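**Timside office chores pilot – spring progress note**
Prepared for Debashish Talukder, Charbonneau fund

You asked in April for a plain answer on whether the arms can keep an office tidy yet. The plain answer is "parts of it, slowly, with someone from Flalell standing by." The longer answer follows, and I have kept it to a page as requested.

We moved from the lab bench to the mailroom this period, on the theory that a mailroom is a simple place. It has paper, shelves and people who put their coffee down wherever they happen to be reading. The paper we had planned for. The coffee has taken up most of the budget.

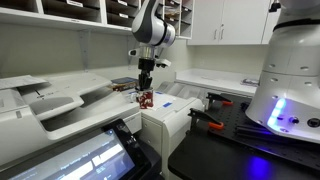

Mugs are now our strongest task. Of 173 attempts at picking up a mug and putting it on a tray, the arm finished 131 without help. Most of the rest were handles facing the wrong way, plus a bad week after we changed the grip force and forgot to tell the planner. An intern does the same job in a few seconds and will also chat about the weekend. Ours takes more than 2 minutes and needs the lights left on.

Mail is another story. A stiff envelope goes into the correct slot fairly often. A single sheet folds up on itself, or brings two friends along. We have stopped reporting a success rate for loose paper until there is one worth typing. Refilling the printer drawers hasn't been tried, and I would ask you to stop mentioning it to visitors.

The Sistov planning software is finally stable. It ran overnight in simulation for 3000 cycles with no crash, then stalled on its first morning in the real room because a cabinet door had been left open. A fix is in.

Spending is on plan apart from replacement finger pads, which wear out faster than the supplier suggested. I'd like to move $1000 from travel to cover them.

Next period:

- mugs with something still in them (water only, to begin with)
- stiff mail at twice the current speed
- one full afternoon with the operator in the next room

I need your yes or no on the travel money before we order pads again.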